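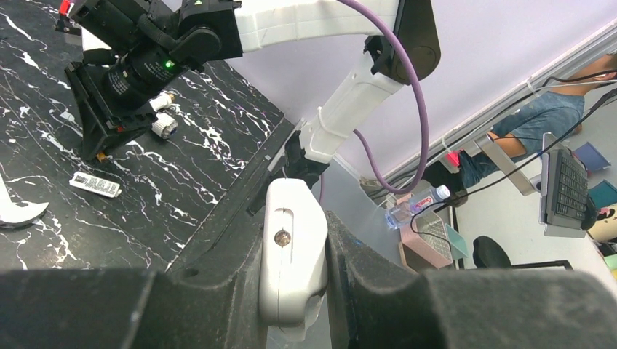
Every home has a drawer where the small stuff goes to be forgotten. Mine held batteries of unknown age, a screwdriver I had bought twice, and enough stray screws to build something alarming. Then I spent an evening with Áine Brophy, who empties drawers like that for the sheer joy of it, and I came home a convert!

Her first rule is wonderfully simple: tip it all out onto a big dark surface. Black marble pattern, plain black cloth, whatever you have. Pale little things that vanish in a drawer suddenly stand out, and you start picking them up one at a time, which is where the fun begins.

Batteries come first. Brophy likes hers handled singly, each one looked at before it's put anywhere, and she never lets them roll around with loose metal.

"You learn a lot about a household from its batteries," she told me, laughing. "Mostly how many remotes they've lost."
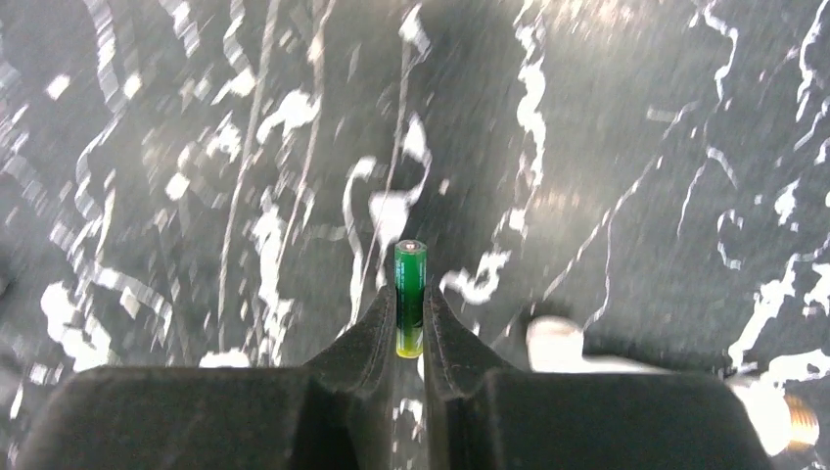
Home & Workshop Desk

A green-wrapped cell with a yellow end is easy to spot, even among a litter of white bits and pieces. Brophy puts cells like it in one group and tests them all together at the end (her little tester is older than her car, and she adores it). Anything she can't name goes to one side for 10 minutes. If it's still a mystery after that, she asks whoever lives there, and if they shrug, out it goes.

Tools are next, and I'll admit I got carried away. There is something so satisfying about seeing them spread out with space between them, like guests at a party who haven't been introduced.

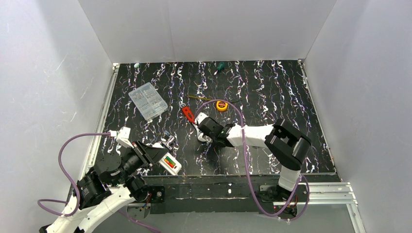 PLEKSIDE, July

The clear organizer box is the piece I'd copy tomorrow. With a see-through lid and compartments for tiny hardware, you can find what you need before you open it. Set it down beside a yellow tape measure and a green-handled screwdriver and you have the start of a proper household kit.

Eamon Mac Mathúna, a neighbor of Brophy's, keeps his kit down to 8 tools and swears by it. I'm at 10, and the second tape measure is staying.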